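What the Quote Leaves Out: Budgeting for a Robot Arm When You Have Only Ever Bought Printers
Speaker notes, Pirjo Seppälä. Tuesday, second slot after coffee.
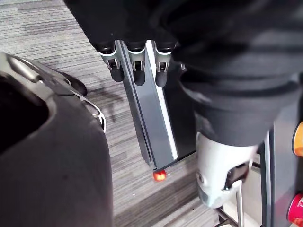

Start before they have sat down properly. Ask for hands up: who has bought a robot? Then who has signed for one? The second group is usually smaller and looks more tired.

Say who I am. I do the equipment budget at Zalico. I am not an engineer. I learned what a payload was by ordering the wrong one.

Slide 2. The quote

Read the Skarent quote aloud, slowly, as if it were a bedtime story. Arm, controller, one hand, delivery to kerb. Pause on kerb. Our lab is on the second floor.

Getting it from the kerb to the lab cost 182 pounds and most of a friendship with the building manager. Small money, but it had no budget line, so it needed a form, and the form needed a budget line.

Point to make: read the quote for where it stops. Mark the last thing the supplier promises to do, then write down everything between that and the first day of useful work. That list is your real budget. Ours ran to a second page.

Slide 3. Hands

This is the bit people photograph, so leave it up.

We budgeted for one hand. You want at least two kinds. A plain gripper is cheap to run and dull, and I have grown very fond of dull. A hand with fingers will do cleverer things, and every finger has hinges, and every hinge is a spare part with a lead time.

Ask the supplier three things, in writing:
What wears out first?
How long does it take to get another?
Can we fit it ourselves, or does somebody have to come in a van?

Serra answered all three the same afternoon. Drollo sent me a brochure. We bought from Serra. I am told this is not a proper procurement method.

Fingertip sets: 931 pounds for the first year. I had put down nothing, on the grounds that my own have lasted quite well.

Slide 4. Clothes

Yes, the arm wears a sleeve. Wait for the laugh; there is normally one.

Fabric covers are a running cost. Finance sent the claim back twice because it was coded as workwear and we had not named the member of staff. Put it under consumables and say "cover". Never say "sleeve" to finance.

Slide 5. The stuff it picks up

Nobody ever plans for objects. You buy a very expensive machine and then discover it needs something to do. At our place that means a small red ball, a red can, lengths of grey channel, anything that has wandered in from a desk drawer. It costs next to nothing and takes up a surprising amount of somebody's week.

My advice is a small float the team can spend without asking me. I set this up purely so that I would stop being asked about balls.

Also floor. If the work happens at floor level, then the floor is equipment. Ours is striped carpet. It came with the room, and it was never discussed until we were already working on it. Get the people who will use the robot to stand in the room with you before you order, and have them say out loud which surfaces they mean to use. Tables, stands, frames, carpet. Price the ones you don't have.

(If someone asks whether carpet is a good idea: say I do the budget. Move on.)

Slide 6. The table of shame

Three columns: what I planned, what we spent, what I told my manager in December.

Spares: planned nil, spent 931.
Stairs: planned nil, spent 182.
Training: planned 3,000, spent 1,882.

Dwell on training. It is the only line that came in under, and I would like it noted. It came in under when two people left before the second session. So the saving was real and so was the hole, and the following year we paid for the course again.

Lesson: train one more person than you think you need. Choose someone who has just got a mortgage.

Slide 7. When to buy

Don't buy in the last month of your financial year. Everybody does. The supplier knows it, the courier knows it, and your kit will sit in a warehouse with everyone else's while your warranty runs.

Ask for the warranty to start on the day the thing first moves under its own power in your building. Skarent said no, then yes, then asked me not to mention it to other customers. Perhaps don't read that last part out.

Slide 8. The one-page sheet

Handouts are on the chair by the door. Headings only: machine, hands, spares, covers, objects, surfaces, people, stairs. Fill in every box, even if the answer is nought, and put your initials next to the noughts. It is remarkable how a nought changes once it has initials next to it.

Questions. There will be one about leasing. I looked at it for us and the sums didn't favour it, but we keep things until they fall apart, so ask me what our printers are like.

Finish on time. Take the clicker out of my pocket before leaving, as they charged us for the last one.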